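Tratari Screenplay Kit Review: Two Months With It on a Short Film

541 shares | 15 comments

I write short films and, now and then, somebody lets me direct one. Like most people at this level I have a day job, so the writing happens before 7 a.m. and the planning happens on the train. For years I did it all with a word processor, a spreadsheet and a pile of index cards. In May I bought the Tratari Screenplay Kit, and I have used it since for a 15-page short with a cast of four.

The kit is a writing app with a physical planning set. You get a license for the desktop program, a phone companion, a folding card board and a box of printed scene cards. Tratari also sells the app without the board. I bought the full version.

The writing side is good. Formatting is automatic and I rarely had to correct it. Character names fill in after the first letter or two, scene headings remember your locations, and the page count matched what I got when I exported to PDF. Dual dialogue works, although you have to dig through a menu to find it. Revision colors are there too. I only got as far as blue and pink, so I can't speak to how it handles a script that has been through ten drafts.

Where it beats my old setup is the outline view. Each scene becomes a card on the screen, and dragging a card moves the scene in the script. I moved a hospital scene from the end to the middle in a few seconds and then spent an evening fixing the dialogue that no longer made sense. The program can't help with that part, but it does keep the old order saved so you can go back.

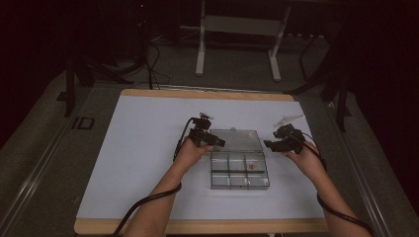
The physical board is more of a mixed bag. It folds out to a decent width and the cards sit in shallow rows. They stay put as long as the board is flat. Lean it against a wall and the bottom row slides out. The cards themselves are heavy stock and take pencil well, but gel pen smears. Each one has a printed number that is supposed to match a card in the app, so you can type in the number and bring up the scene. I used that for a week and then stopped, as it was faster to read the title.

I should compare it with Pevik, which is what most of my friends use. Pevik is cleaner to look at and its collaboration is much better. Two people can type in the same scene without trouble. In Tratari, my co-writer and I had to take turns, and once we ended up with two versions of the same scene and had to merge them by hand. If you write with a partner, I would get Pevik. If you write alone and think in cards, Tratari suits you better.

The scheduling tool is new this year. It pulls cast and locations from the script and builds a day-by-day plan. For our shoot at the Thongsuk, a small restaurant that let us in after closing, it did a fair job of grouping the dining room scenes together. It did not understand that the kitchen and the dining room were the same place, even after I linked them, and it kept adding a company move between the two. I ended up printing the plan and fixing it in pen. The call sheets it makes are plain and easy to read.

The phone app is weak. It syncs slowly and won't let you edit while it does. I lost a paragraph that way — a short one, but still. I now use it only to read.

Importing is worth a mention. I had an old feature draft of 1,173 short scene notes and fragments in Fikex, and Tratari took in the text but dropped all the tags. Support answered the next morning and told me tags were not supported yet. I appreciated the straight answer.

Should you buy it? The app, yes, if you work alone. It is a one-time purchase, it runs fine on my old laptop, and it has crashed on me 2 times in two months, both during export and with nothing lost. The full kit is harder to recommend. A cork board and a pack of plain cards will do the same job for less, and you can stand a cork board up.

I plan to keep using the program for the next script. The board is on top of a bookcase for now.

Share this review | 15 comments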